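**Gripper stops half closed, arm faults after 30 cycles**

**mirela_n** wrote:

Hello all. I need advice with a fault on our two-arm cell at Queiroz. In June we changed the gripper on the left arm. Now it closes only part of the way and the controller gives error 223 (finger current too high). It happens after 30 cycles, almost always. If I restart, I have again 30 cycles.

I checked the finger screws and the air is not involved, it is an electric gripper. The picture is from the wrist camera of the other arm.
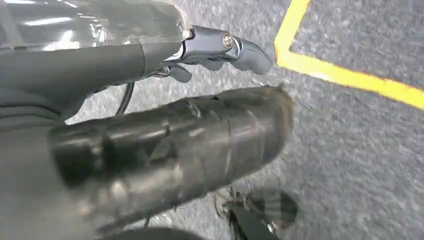
*Gripper and the cable under the arm, wrist view.*

My suspicion is the cable. What do you think?

Mirela Nogueira

---

**jonen_tech** wrote:

I agree about the cable. That loop hangs quite low. If it catches on something when the wrist turns, you pull on the connector. Shorten it and fix it with a soft strap.

---

**ilins** wrote:

I do not agree. A pulled connector gives random faults. Thirty cycles each time is heat, or a counter in the software. Which firmware do you have? With 149 we had the same thing at Sosard, the current limit became lower after each homing.

Also, please do not enter inside the yellow line to touch the cable while the drives are on. A colleague did this with a stopped arm and it moved when the error was reset. He had luck.

Ismael Lins

---

**mirela_n** wrote:

Firmware is 149, yes. For safety: drives off and key in my pocket, always.

---

**jonen_tech** wrote:

Maybe it is firmware, but I would still move that cable. It costs 2 minutes.

---

**mirela_n** wrote:

I will do first the firmware alone, so I know which one it was. Then the cable. I write again after the night shift.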